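Capítulo 5
O lavatório e os objetos de uso diário

Objetivos do capítulo
Reconhecer os objetos de higiene pessoal que ficam à vista numa casa.
Escolher recipientes e lugares adequados para os guardar.
Organizar uma rotina curta de arrumação e limpeza.

Nos capítulos anteriores tratámos das divisões maiores, a cozinha e o quarto, onde a arrumação depende sobretudo dos móveis. Passamos agora a uma área pequena. Um lavatório comum tem pouca superfície livre, e nela juntam-se objetos que várias pessoas usam de manhã e à noite, quase sempre com pressa. Quando não há um lugar certo para cada um, o dentífrico fica aberto junto à torneira e as escovas acabam deitadas sobre a bancada molhada.

O recipiente mais simples é o copo. Serve para manter a escova de dentes de pé, com as cerdas para cima, e aceita também um tubo de dentífrico, desde que a boca seja larga. Um copo leve com um tubo cheio encostado à borda tomba com facilidade – convém experimentar o conjunto antes de lhe dar um lugar fixo.

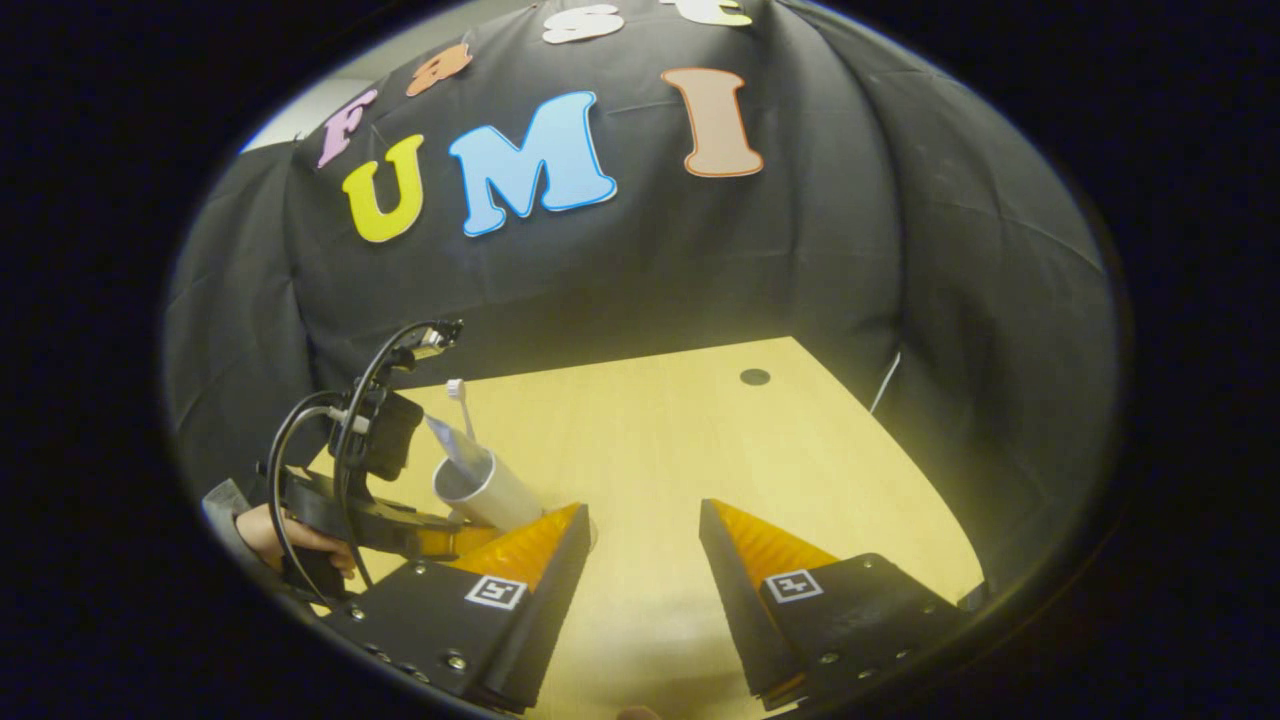
A altura do copo também conta. Se for demasiado baixo, a escova inclina-se e o cabo puxa o copo para o lado; se for demasiado alto, as cerdas tocam na borda e demoram mais a secar. No apartamento modelo que acompanha este manual, na rua Herkau, a bancada do lavatório mede 118 centímetros e o copo fica encostado à parede, longe da zona onde se lavam as mãos.

A água que escorre das escovas junta-se no fundo. Por isso o copo deve ser esvaziado todos os dias e lavado uma vez por semana, com água quente e detergente da loiça. A tarefa leva até 5 minutos, já com a limpeza da bancada incluída. As escovas de pessoas diferentes não devem tocar-se – numa família numerosa usam-se dois copos, ou um suporte com divisórias.

Termos a reter: bancada, recipiente, suporte com divisórias, rotina.

Antes de continuar
Faça uma lista dos objetos que estão hoje no lavatório de sua casa. Assinale os que são usados todos os dias e indique onde poderiam ficar os restantes. Guarde a lista, que voltará a ser necessária na secção 5.2.

5.1 Objetos que ficam à vista e objetos que se guardam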